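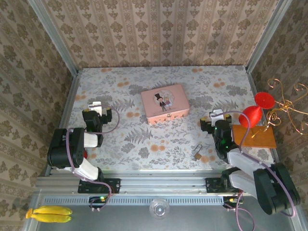 Zurkcombe Dock Users Association
Minutes of the ordinary meeting, 15/09/2022

Present: Vilmos Halász (chair), Margareta Neagu, Jui-lin Su, Darius Tudose (minutes)
Apologies: Darius Ursu

1. Previous minutes
Approved with one correction. Under item 4, "float" should read "float drum" in both places.

2. Dock condition
J. Su reported on the inspection of the east dock. Decking is sound apart from the boards next to the fuel locker, where the screws have lost their grip. The hinge pins at the gangway are worn on the shore side. The bushings were last replaced with nylon, and the supplier no longer stocks that size. Bronze bushings are available from Tromaler at 850 dollars for the set, delivery not included.
Agreed to order the bronze set. Fitting to be done with the gangway lifted, on a falling lake level if possible.
Action: J. Su

3. Gate and locker security
The padlocks on the dock gate, the paddle locker and the fuel locker are of mixed makes and take different keys. More than 300 keys have been issued since the register was opened, and the register does not show how many were returned. D. Tudose presented a quotation from Botha for 18 padlocks keyed alike, weather-rated, with a stamped restriction on key copying. V. Halász noted that one key for everything would also open the fuel locker, which the insurer wants limited to named persons.

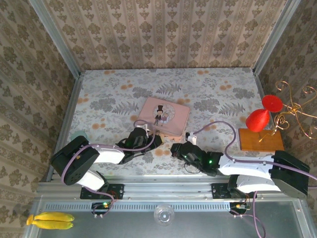

Margareta Neagu asked whether the fuel locker could stay on a separate key and the rest be keyed alike, with a deposit charged on each key at renewal. She added that deposits had been tried on the mooring tags and that the tags had come back. V. Halász supported the deposit but wanted the amount settled before the renewal letters go out. J. Su asked that shackles on the lakeside be long enough to pass through the chain and the hasp together.
Agreed in principle. Botha to be asked for a revised quotation with the fuel locker keyed separately.
Action: D. Tudose

4. Shore power
The meter at the pedestal read 3930 kWh at close of season. The reading has not been reconciled with the utility bill, which covers a different period. The Plama breaker on the second outlet trips under load; the outlet is to stay tagged out until tested.
Action: D. Ursu, to be informed by D. Tudose

5. Winter lift-out
Finger docks to be unpinned and towed to the cove as last season. The main walkway stays in. Bubbler to be switched on when skim ice first forms and checked weekly.

6. Other business
M. Neagu reported weed against the intake screen at the ramp. To be raked before lift-out.

7. Next meeting
January, same room. Chair to circulate the date.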